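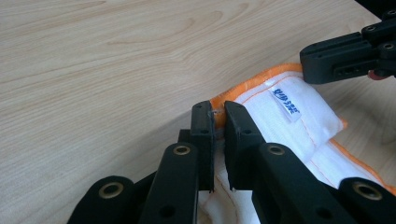
**dedia_ann:** I need to cut my rag pile in half before we repaint the kitchen, and I'm stuck on the quilted ones. My favorite is the white one with the orange binding and the little tag with blue writing I can't read. It's thick, it folds small, and it goes over the table after every meal. Do I keep a stack like that or switch to thin ones?

**havel109:** Thin, all the way. Padded cloths take forever to dry and start to smell by dinner.

**stitchy_k:** Disagree!! Hang them by a corner and they're fine. I've had 8 going since September (and yes, the edging frays a bit, just snip it).

**havel109:** Eight?? My whole drawer is old T-shirts. Cost me nothing.

**dedia_ann:** T-shirts leave fuzz on my table, though. I tried.

**stitchy_k:** Skip the softener and boil them once in a while. Mine came from a market in Udine and still look decent.

**dedia_ann:** OK, keeping the quilted ones, and the terry goes to the garage.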